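Tonuleo rehearses its café counter on screen before the robot arrives

Staff at Tonuleo, a catering company that runs cafés in holiday lodges, have spent much of October working out what their jobs will look like once a two-armed robot joins them behind the counter. The machine won't be in a real kitchen until next year. For now it works in a computer simulation of an attic café, with a long stone counter, a skylight and a bright red donut to be dealt with.

The simulated counter was built by Skido, a small software firm, and the robot has been put through 1,000 practice runs on it. The task is a dull one by design. The robot has to bring a donut and a round plate together and leave the rest of the counter alone.
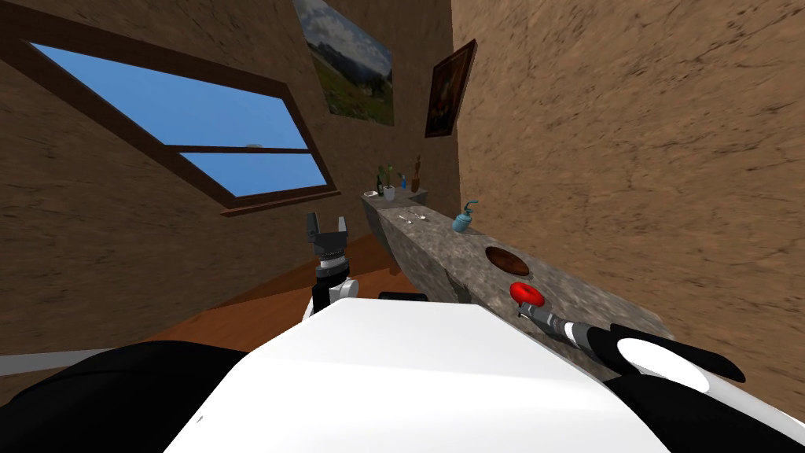

What changes for staff

Zoila Huamán, who manages the counter team, said the first thing people wanted to know was whether shifts would be cut. The company has told its 13 counter staff that hours will stay as they are through the trial. Plating and clearing would go to the robot during the morning rush, while orders, coffee, allergy questions and payment would stay with people.

"I've plated pastries for years and I won't miss it," Huamán said. "What I do want is a say in where the machine stands, as I'm the one who has to get past it with a tray."

That has already led to one change. In the first layout the robot stood between the counter and the coffee machine, and staff who looked over the plans said they would be walking around it all day. The layout has been redrawn with the robot at the near end of the counter and the staff path kept clear behind it.

Two people from the team now spend an afternoon each week reviewing runs with Skido. They mark where the arm moves too close to something a person might be reaching for, and where an object has been put somewhere no one working a counter would put it. 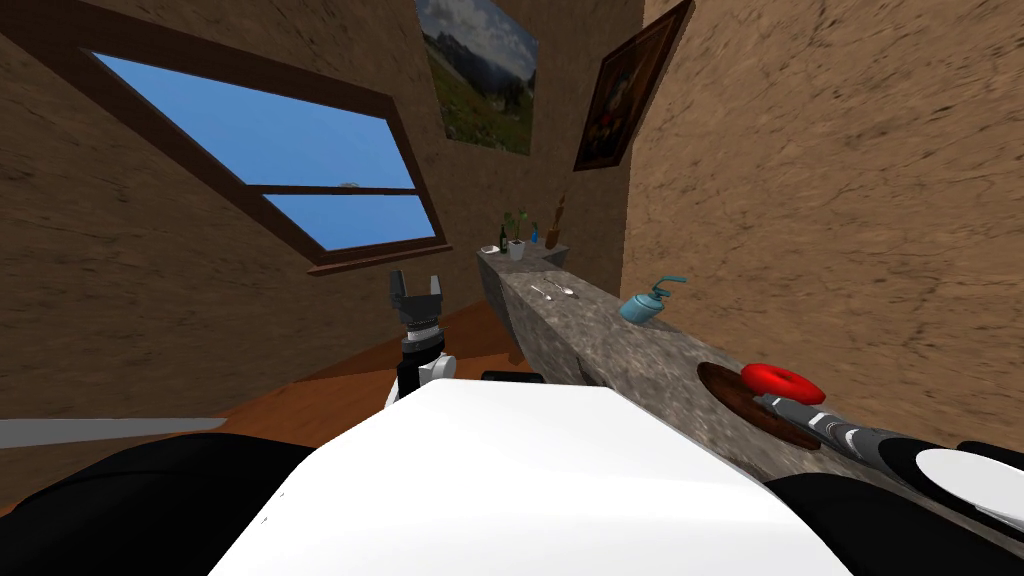 The review work is paid at a higher rate than counter shifts, and Huamán said more of the team have asked to be put on the roster for it. Some are less keen. A few have said they would sooner deal with customers than sit at a screen, and the company says the reviews will remain optional.

There are also questions the simulation can't settle. Staff have asked who wipes down the grippers, who is called when the robot stops in the middle of a rush, and whether the person working beside it will be blamed for a slow order. Tonuleo has promised written answers before any equipment is delivered. It is also drafting a rule that anyone on shift can stop the robot at any time without having to explain why to a supervisor.

The first live trial is planned for the café at Papadopoulos Lodge and will run for almost 2 months, with a staff member beside the robot at all times.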